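Workshop Tips From the Open Day: Handling Circuit Boards and Cables

Members of the Laststead Home Workshop attended the Thursday open day at Pleken, where robot arms were shown working with electronic parts. The notes below adapt the staff's advice for use at a kitchen table or garage bench.

Clear the surface first. Wipe the table with a dry, lint-free cloth and put drinks elsewhere. Crumbs and metal filings can lodge under a board.

Hold boards by the edges. Fingers should stay off the chips and solder joints. When a board is put down, it should lie flat on a tray larger than the board itself.

Leave slack in every cable. A cable that crosses a moving joint needs a generous loop. The demonstrators advised checking the full range of motion by hand before securing any tie. The same applies to desk lamps and sewing machine pedals.

Support the connector. Grip the plug body when unplugging, and never pull on the wires. Bundled wires should be wrapped to within 6 inches of the plug.
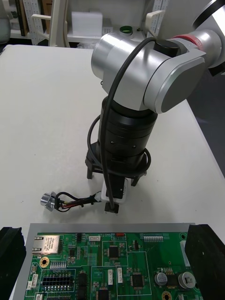 Label both ends of a cable before it is disconnected. Masking tape and a fine marker are sufficient. Small screws may be kept in a muffin tin, in order of removal.

The open day drew 175 visitors, and nearly 63 stayed for the afternoon session on soldering. Printed copies of these notes are available at the Laststead front desk until 7 p.m.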